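The money had to be spent by the end of June or it went back. She had known this since the winter and had still got to a Tuesday near the end of term, as she thought of it, with 3,000 pounds on the sheet and nothing against it.

The sheet had two columns. On the left she had put what the people on the floor wanted, which was more grippers. On the right she had put what the office in Murby wanted, which was a single arm on a stand, with a Clesasix badge on the front, that visitors could be shown. The arm cost more than she had. Murby said to put down a deposit.

She took her tea through to the other room and stood by the door. They were on the floor with the lid again.
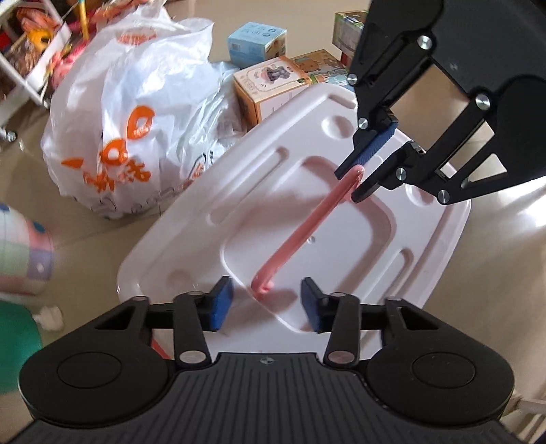 Blue pads on the pink handle.

She watched one gripper hold on to the handle while the other waited below it with its fingers open. The lid was a big white thing, far wider than either of them. It was the sort of job you could not do with one hand, and she wrote that in her notebook because it was the kind of sentence Murby liked.

"How many would you want?" she asked.

"Pairs," said the one nearest. "We'd want them in pairs."

"How many pairs?"

"What's a pair?"

"Six hundred."

There was some thinking about that. Grippers from Stodico were 300 each and always had been, and there was no discount for taking a lot of them. She had asked twice. The second time they had sent her a calendar.

"Five pairs, then," said the other one, who was quick at sums.

"And nothing left for pads. Or pins. Or the post."

"Four pairs and pads."

She wrote down four pairs and pads. It came to 2,400, with 600 over for the pads, and she thought that was too much for pads and that somebody would say so. She put a question mark beside it and went on standing there with her tea.
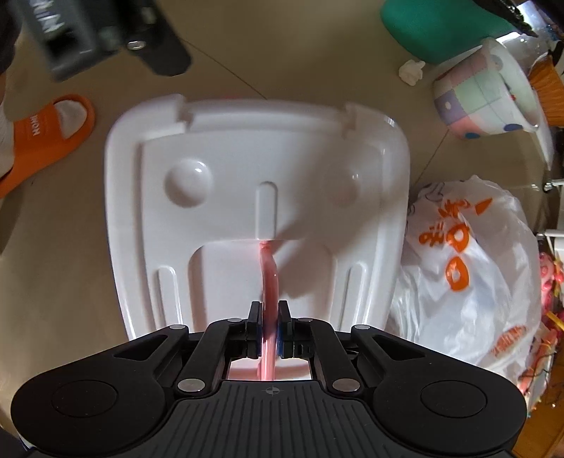 E. Tsikata

Back at her desk she typed it up. Under Reason for Purchase she put that the work needed two hands, and then that soft parts were harder than stiff ones, and that worn pads would let them slip. She had no figures for the pads. She asked through the door how long a set lasted.

"Depends what you pick up."

"Say a normal week."

"We don't really keep track."

She typed: pads to be replaced as required. Then she rang Murby, and a man she hadn't spoken to before asked what had become of the arm.

"It's over budget," she said.

"But there's a deposit."

"There's a deposit this year. Who pays the rest?"

He said he would have to come back to her on that. She could hear him writing. He asked whether the grippers could be shown to visitors, and she said yes, they could have a go with one if they wanted, and he wrote that down as well.

At ten to five she sent the order to Stodico with the question mark taken out. She washed her cup, found that the form had wanted a delivery address, and sat down again with her coat on to fill it in.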